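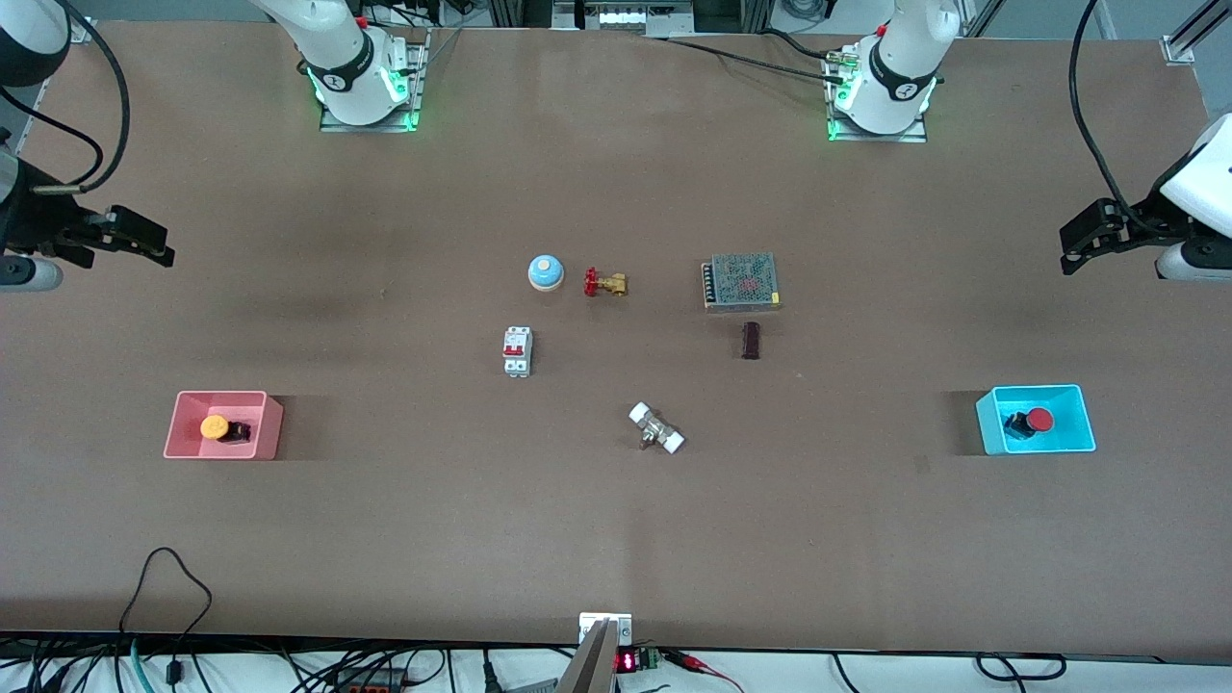

Two arms with the Clavum parallel grippers, parts laid out between the pink and cyan bins.

We bought two Clavum grippers in August to replace the Trultari pair on our sorting table. I ran 448 picks with each set, using the same small electrical and plumbing parts.

The Clavum fingers are dark and angular, and they get into a bin without knocking the wall. Push buttons came out cleanly. The circuit breaker was easy too. Brass was harder. The gate valve rolled when it was taken by the body, so I switched to gripping the handwheel, and the capped pipe fitting slipped 28 times before I lowered the closing speed.

The Trultari holds heavy parts better. I would still use it for the power supply.

Setup took up to 2 hours per arm. The manual skips the wrist adapter, and the cable needs more slack than it says or it pulls when the wrist turns.

Good for small parts, fair for round metal. We're keeping them. Spare finger pads are sold only in pairs, through Tramstead.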